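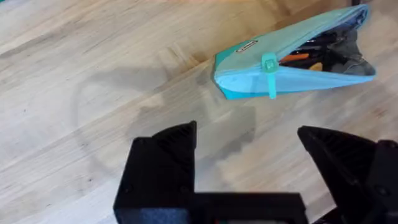
Removing grout haze from a textured porcelain floor after the sealer has been applied

Filed under: Home Care > Floors & Tile > Grout and Sealers

Posted 5 May 2021 | 14 comments | 3 shares

Question

I would be grateful for advice on a problem with a newly tiled entry hall and laundry room. The total area is 200 square feet. The tile is a matte porcelain with a slate texture, dark gray, in the Caseo range, and the grout is a light gray sanded cement grout. The installer finished the grouting, wiped the floor down twice, and left. He returned four days later and applied a penetrating sealer, Covard, to the whole floor, tile and grout alike.

A whitish film is now visible over most of the tile. It is worst in the low parts of the texture and next to the baseboards. The film disappears when the floor is wet and returns when the floor dries. Mopping with plain water makes no difference. Mopping with a neutral floor cleaner made no difference either, although the mop water did turn slightly cloudy the first time.

The installer's position is that the film is ordinary grout haze and will wear off with foot traffic. A salesperson at the tile store said that the film is dried sealer and that it must be stripped. A relative has suggested white vinegar. I have read that vinegar can damage grout, and I do not wish to make the condition worse while the question of responsibility is still open.

My questions are as follows. How can I determine whether the film is grout or sealer? Is there a method of removal that will not etch the grout joints? Will the floor need to be sealed again afterward?

The laundry room has a floor drain. The entry hall does not, and it adjoins an oak floor in the living room.

3 answers | sorted by votes

Answer 1 (accepted, 41 votes)

Both explanations you were given may be correct at once. When a penetrating sealer is applied over a floor that has not been fully cleaned, the cement residue remains on the tile and the sealer dries on top of it and around it. Porcelain absorbs very little, so any sealer left standing on the face of the tile has nowhere to go and cures as a film. The order of removal is therefore important. The sealer residue must be dealt with first, after which the cement haze can be reached by a haze remover.

Before any product is used on the open floor, please carry out two small tests in a place that will not be noticed, such as the area under the washing machine or inside a closet.

Test one. Put a few drops of mineral spirits on a white cotton cloth and rub one tile firmly for a minute. Allow the tile to dry completely. If the film is gone or clearly reduced, or if the cloth feels tacky, you have sealer residue from a solvent-based product. Check the sealer container or ask the installer for the data sheet, as a water-based sealer will respond to an alkaline stripper instead. Open the windows, and keep mineral spirits away from the water heater, the dryer, and any pilot light. Lay the used cloths flat outdoors to dry before disposal.

Test two. On a different tile, wet the surface and scrub it with a white nylon pad and a small amount of sulfamic acid cleaner mixed at the weakest strength given on the label. Rinse twice. If the film clears after drying, the residue is cement and the sealer is not standing in the way.

If test one succeeds and test two fails, proceed as follows.

1. Remove loose grit with a vacuum and a brush attachment. Grit trapped under a pad will scratch the tile.

2. Protect the oak floor. Run painter's tape along the transition strip and lay plastic sheeting over the first few feet of wood. Place a rolled towel on the sheeting at the edge of the tile. Without a drain in the entry hall, you should work with as little liquid as possible.

3. Apply the sealer remover to a section of 10 square feet. Do not attempt a larger section. Once the remover dries on the tile, the dissolved sealer is simply deposited again, and you will have to repeat the step.

4. Leave it for the time stated on the label and agitate with a white nylon pad. For the low parts of a slate texture, a stiff nylon deck brush reaches where a pad does not. Wire brushes should not be used. They leave metal marks on porcelain which are difficult to remove.

5. Take up the liquid with a wet vacuum. A mop will push the slurry into the joints. Rinse with clean water and vacuum again.

6. Allow the floor to dry overnight and examine it in daylight from a low angle. Any film that remains should now be cement.

7. Wet the joints thoroughly with plain water before applying the sulfamic acid solution. Saturated grout takes in much less acid. Scrub, leave for no longer than the label permits, vacuum, and rinse. Rinse a second time with a tablespoon of baking soda to each gallon of water, and a third time with plain water.

Wear rubber gloves and eye protection throughout. Never mix the acid cleaner with bleach or with any product that contains it, and do not pour one down the floor drain shortly after the other.

With regard to vinegar, your caution is justified. It is too weak to deal with haze that has been sealed over, and repeated use will wear at cement grout, beginning at the surface of the joint where the color is. One application would not ruin the floor, but it is unlikely to help.

With regard to sealing again, yes, the joints will need it. The stripper removes sealer from the grout as well as from the tile. Wait until the grout has dried fully, and treat the joints only, using a small brush or a roller bottle. Wipe any excess from the tile face within the period given by the manufacturer. The tile itself does not require sealer.

Finally, the condition you describe is commonly treated as a workmanship matter. It would be prudent to put the complaint in writing and to allow the installer a reasonable period in which to correct it before you treat anything beyond the test tiles. Take photographs in dry conditions, when the film shows.

Comments on this answer (5)

> Thank you. Test one removed most of the film from the tile under the washer and left the cloth sticky. Test two, on the next tile, did almost nothing. I have written to the installer.

> May I ask whether a steam cleaner could be used in place of step 3?

> Steam is not recommended on grout that is only a few weeks old, and it does not dissolve a cured sealer. It may soften the film enough to smear it.

> The label on my remover gives a range of dilutions. Which should be used?

> Begin with the weakest and move up only if the test tile does not respond.

Answer 2 (12 votes)

The first answer is sound. I would add a note on cost and on hired equipment, as these were not covered.

A quotation I received for a comparable floor was $400, which included stripping, acid wash, neutralizing, and sealing of the joints. The second firm asked for a minimum charge and would not come out for a single room. For an area of 200 square feet, a homeowner in good health can do the work, but the scrubbing is done largely on the knees and should be divided over several days. A small rotary scrubber with a soft nylon brush saves considerable effort in the laundry room. I would not use one beside the oak floor, as it throws liquid outward.

For the haze itself I used Bratix, in the powdered form, on a floor of similar texture. It needed two applications in the corners and one everywhere else. The powder should be fully dissolved in warm water before it is poured out, or the undissolved grains will lie in the joints and bleach small spots in them. I learned this on a charcoal grout and had to go over the spots with a grout colorant.

Please also consider the color of the grout. A light gray joint will hide slight etching. Readers with dark or strongly colored grout should choose a non-acid haze remover first, even if it is slower.

If the floor includes any natural stone, such as a marble threshold at the entry, no acid of any kind should be allowed to touch it. Tape it over before starting.

Comments on this answer (3)

> Is the Tatlı tile sold at the outlet stores porcelain or ceramic? I have the same haze on mine.

> The carton should state it. If the carton is gone, look at the back or at a cut edge of a spare tile. With glazed ceramic the body is often a different color from the face. The procedure is the same, but check the glaze with a test tile first.

> I was quoted 2,000 for replacement by the store. Please obtain a second opinion before agreeing to anything of that kind.

Answer 3 (2 votes)

In my experience it does go away with time. Ours was hazy the whole of June and by winter I did not notice it. Use a microfiber mop and dry it with a towel after. Some people use a magic eraser type sponge, which worked on a few tiles but they wear out fast on rough tile.

Comments on this answer (1)

> Unsealed haze will sometimes wear off in a traffic lane. The questioner's floor has been sealed over, and the residue near the baseboards is not walked on. I would not advise waiting if there is a limited period in which to make a claim against the installer.

Was this page helpful? 38 of 44 readers said yes

Tags: grout haze, porcelain tile, penetrating sealer, sulfamic acid, textured tile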